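HOUSEKEEPER / ROOM TURNOVER PERSON WANTED — Ferreira Guest House, Enddale

Posted by Wanda Villanueva
Part time to start, could go full time by November

Need someone soon. We lost two people in one month (one moved, one had a baby, congrats to her) and I am doing rooms myself in between the phone and the breakfast stuff. Not sustainable. If you can clean a bathroom properly and show up when you say, please read the rest.

What we are

Small guest house on the Kukby road, 11 rooms, two floors, no elevator. Mostly people in town for work at the hospital or the mill, some families visiting. Longer stays than a hotel usually gets. So fewer full turnovers but more tidy-ups with guests' things all over the place, and you need to be ok with that. Move nothing you don't have to. Never throw away anything that isn't in the trash can, even if it looks like trash. We had a thing with a receipt last year and I don't want another one.

Hours

Start at 10 in the morning, done when rooms are done. Usually 4 hours, up to 5 on a heavy checkout day. Paid for the hours you're here, and if it's slow I still pay you for the minimum three. Weekends are shared out between everybody, me included. You'll get the schedule two weeks ahead, taped inside the linen closet door and also by text.

What the job is

Strip and make beds
Bathrooms, top to bottom, including behind the toilet
Vacuum, dust, wipe down handles and switches and remotes
Towels and paper goods restocked
Laundry — washers and dryers are in the basement, you carry it down, there's a rail
Folding. A lot of folding
Write down anything broken. Bulbs, drips, a wobbly chair, whatever. There is a clipboard
Hallway and stairs twice a week

NOT the job: breakfast, front desk, snow, guests' dogs. If somebody asks you to do any of those send them to me.

About the beds

This is where most people slow down at first so I'll be plain about it. Fitted sheet goes on the head end first, both corners, then pull to the foot. Tuck deep. Check the bed and the floor for left clothing before you strip, all of it goes in a bag with the room number and the bag goes on the shelf in the office. Smooth from the middle out with your forearm, it's faster then your hands. Top sheet, blanket, fold back one forearm's length. Pillows last. You'll get the hang of it, I'll do the first few with you.
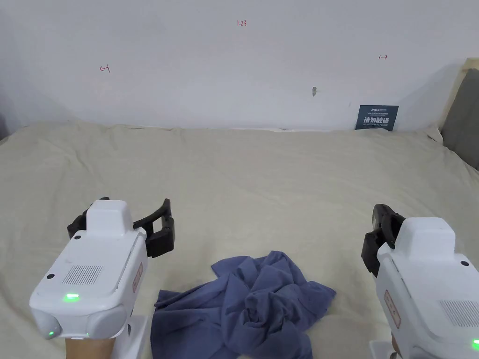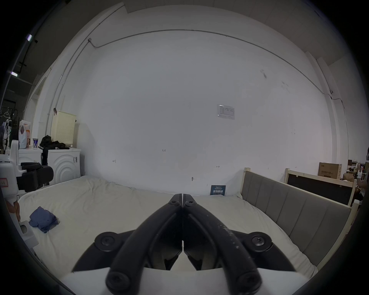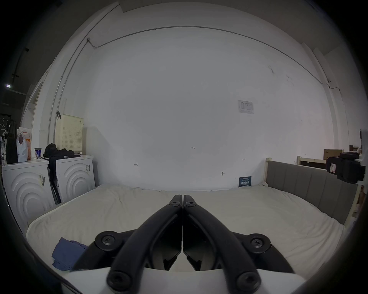

Cloth on the sheet in these three, cloth on the sheet in the next too.

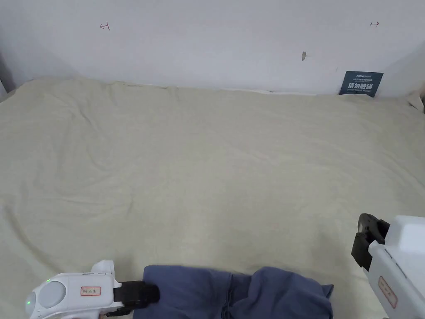 Pay and the rest of it

Hourly, and it's above what the motels out by the highway are paying, I checked. Call and I'll tell you the number, it depends a bit on experience. Paid every two weeks by check or direct deposit. Tips left in rooms are yours, whoever cleans the room keeps it, we don't pool. Raise after your first 4 months if we're both happy.

You get lunch if you're here past one. Soup usually. Parking in back by the fence, not in front. We supply gloves, aprons, all cleaning products. If you have allergies or can't be around bleach say so now, we use the Istard unscented stuff in most rooms and can work around it.

Shoes — closed toe, with grip. The basement steps are steep.

What I'm looking for

Experience is nice but not required. Corinne Pennington runs the floor and she had never cleaned for a living before she started here, now she trains everyone. You need to be able to lift a full laundry bag, go up and down stairs all morning, and kneel. You need enough English to read the room list and text me back. Spanish is a plus, I speak it and so do a few of our regulars.

Must be 18 or over. I do ask for two references, they can be from any kind of work, or a teacher or somebody from church if you haven't worked much. I will call them. Please let them know so they pick up.

Retired people, students, folks coming back to work after kids, all welcome to apply. We can be flexable on days if you tell me up front. Less flexible if you tell me at nine in the morning.

Getting here

The Enddale bus stops at the bottom of the hill, then it's a five minute walk up. Sidewalk the whole way. Bikes can go in the shed.

How to apply

Come by between 2 and 4 in the afternoon and ask for Wanda, or leave a note at the desk with your name, phone number, and which days you can't work. No resume needed but bring one if you have it. Please don't message through the booking site, those go in with the guest messages and I will miss it.

Short chat first, then a paid trial morning with Corinne. Two or three rooms. I'll let you know either way by the next day.

Spots open: two. Will take this down when they're filled.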